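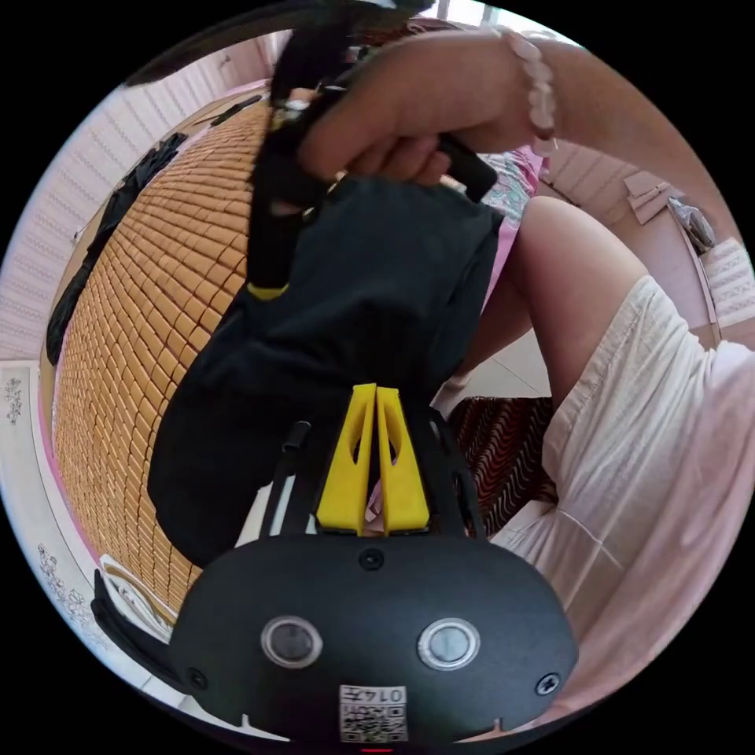 Molen Letters: Donor and Bequest Correspondence of the Peixoto School

README for the transcription data set

Summary

This data set holds item-level descriptions and transcriptions of letters kept by the Peixoto School, a boarding school in the Molen valley. The letters concern gifts of money, land, books, and farm stock, and the school's replies to the people who gave them. There are 118 letters in this release. The school's own papers are much larger and are not covered here.

The name of the set comes from the Molen boxes, where the letters were filed after the school office moved. The boxes kept that label when they came to the Hakine Library, and the finding aid still uses it.

What is in the package

letters.csv: one row per letter
transcripts: a folder of plain text files, one per letter
subjects.csv: the subject terms and their broader terms
changes.txt: corrections made after the first release

All files are UTF-8. The CSV files use commas, and any field containing a comma is in double quotes. Line breaks in the transcripts follow the paragraphs of the letter, not the lines on the page.

Fields in letters.csv

item_id: the letter's number within its box, with the box number first
sender: name as signed
sender_std: name in standard form, surname first
recipient: name as given in the salutation or on the envelope
date_written: year, month, and day where known
date_note: how the date was worked out, if it is not on the letter
place: place of writing, from the letterhead or the first line
gift_type: money, land, goods, books, labor, bequest, or none
amount: dollars and cents, money gifts only
in_memory_of: person named in connection with a memorial gift
description: two to five sentences in modern English
pages: number of written sides
transcript: yes, partial, or no

Empty means the letter does not say. A zero in the amount field means a gift was promised and the sum was left blank, as happens in two of the pledge letters. Please do not treat the two as the same when adding up totals.

Dates

Most of the letters are dated by the writer. Where only a month is given, the day is left out and not filled in with the first. Replies written by the school office often carry the date of typing, and a few were mailed much later, judging from the postmark. We record the date on the letter and put the postmark in date_note.

One letter quotes a deed of 1717 in full. The deed belongs to the Grundivau farm, which was offered to the school and later declined. The year of the deed appears in the transcript but not in date_written. If you search the text files for years you will get this one as an outlier.

Transcription rules

Spelling is kept as written. Abbreviations are left alone, except that a superscript letter is brought down to the line. Words crossed out are in square brackets with the word "deleted" in front. A word we could not read is given as [illegible], and a doubtful reading has a question mark inside brackets after it. Signatures are transcribed, letterheads are not.

Of the letters in the set, 16 have partial transcripts. In most of these a second sheet is missing. Three have water staining along the fold, and the text stops where it can no longer be read. Another 20 have a description but no transcript at all. These are printed form letters with only a name and an amount added by hand, and both are already in the table.

Descriptions

Descriptions were written from the letters themselves and then checked against the office ledger. Where the ledger and the letter give different sums, the amount field follows the letter and the difference is noted in the description. Married women who signed with a husband's name are entered that way in sender. Their own given names are in sender_std if another source in the collection supplies them.

The word "scholarship" is used only when the writer uses it. The school also took gifts toward a student's board, and these are marked as money with the subject term "Student support."

Known problems

Box 3 was numbered twice, so item numbers in that box skip. No letters are missing from the sequence.

The subject term "Chapel" covers both the first chapel and its replacement. We plan to split it.

Two senders with the same surname may be one person. They are kept apart for now.

Some gifts were acknowledged more than once. Adding up the amount column without removing the replies will count those gifts again. Filter on sender_std to leave out the school office.

Access and use

The original letters can be seen in the Hakine reading room between 9 a.m. and 4 p.m. Requests should give the item_id. The descriptions and tables may be reused with credit to the library. The transcripts may be quoted, but check with the reading room before reprinting a whole letter.

Corrections

Send the item_id, the line as we have it, and your reading to the reading room desk. Corrections are checked against the original and added to changes.txt. The next round is set for September.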